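Who Gets Remembered? Supporting Actors and the Parts That Stick

Project report by Tudor Rusu and Shamim Naqvi

For our film studies project we wanted to know why some actors stay in people's heads after only a few minutes on screen. We picked 14 character actors, watched 21 movies between February and the end of term, and kept notes on every entrance (Shamim's notebook is a work of art by now!).

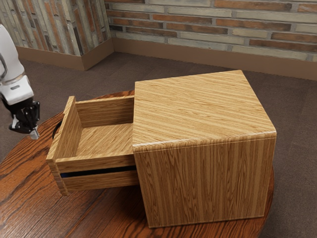
Our favorite part was looking at how actors use props. A big speech is great, but so often the thing we both wrote down was tiny – a hat put on too slowly, a cup turned the wrong way. Take a plain wooden drawer, pulled partway out with nothing in it. One actor glances in and moves on, another stops and lets you feel what ought to be there, and suddenly you know the whole character!

We then showed 12 short clips to our classmates and asked them to describe each part two weeks later. Parts with some kind of handling business came back in much more detail than we expected, even when the actor's name was long gone. Accents did well too. Costumes did worse, which surprised Tudor a lot.

Next we would love to try the same thing with TV, where an actor has whole seasons to build up those habits.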